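Re: [statora-users] how many demos before you train?

On 23 November 2025 a list member wrote:
> We're at 14 teleop demos of the tomato task in Lodero and the
> policy still misses the pot. Do we just need more, or are we
> driving it badly? Also, do you bother with the left hand at all?

More, for sure, but I'd look at the driving too! Our first batch was 26 and it was pretty hopeless. I was steering with the Trnka gloves and kept stopping to think with the tomato in my fingers, and the policy learned to stop and think as well (sigh). We tossed the lot, I practiced for an evening, and then 38 smoother ones did a lot better.

As for the left hand, I park mine at the plate and try to keep it still. It drifts when I get tired, so now I check for that before I save an episode. Couple of stills from our sim, tomato over the board in the first and in the pot in the second:

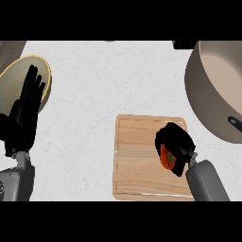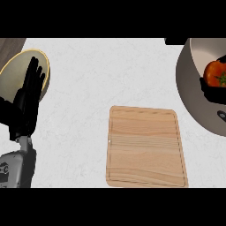 The other thing I'd try is opening the fingers slower than feels natural. If you flick them open, the replay looks fine to you but the joint data has a nasty spike in it, and Rarkis won't filter that out unless you turn smoothing on in the export settings. I think it's off by default, at least in build 1162.

Happy to send my config if you want it. I won't get back to the gloves until December, so no rush on my end.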